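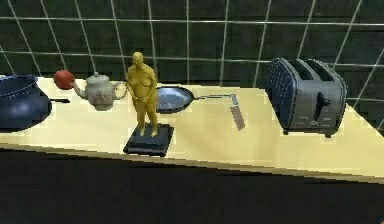 *Figure 2. Counter layout in simulation, before the arm is loaded.*

## Unit 4: Rules for preparing a simulated kitchen layout

Course notes, Anayeli Becerra. Corrections by Baltazar Quintero are already included.

In this unit we use the Cuautle layout set. It has 600 layouts, and each group receives its own part. The rules below are the house rules of our course. They do not replace the safety standards which we read in Unit 2, and you must know both for the exam.

**Rule 1. Write the layout down before you run it.** Name every object from left to right, with one fixed name for each. In Figure 2 the list starts with the pot and ends with the toaster. If you write "pot" in the list, do not write "pan" for it later in the report. The frying pan is a different object.

**Rule 2. Mark the keep-out objects.** A keep-out object may not be touched during the task. In Figure 2 we mark two: the teapot, which has a thin spout, and the gold statue, which stands in the middle and rises high above the things behind it. A straight path over the counter at low height is therefore not permitted. Plan the path above the head of the statue, or along the free strip at the front.

**Rule 3. Report hidden parts.** The statue covers a part of the frying pan. When the planner uses only this view, the hidden part must be treated as occupied space - also when you know the shape of the pan from the model file.

**Rule 4. Handles are part of the object.** Many students draw the safety box only around the body. The handle of the pan reaches far to the right and meets the spatula, so these two need one common box for the first grasp.

**Rule 5. Keep the seed.** Save the seed number together with the layout file. Layout 779 was lost in December because the seed was written only on paper.

For the homework, apply Rules 1 to 4 to your own layout and send the list as plain text. Please do not send screenshots of the list.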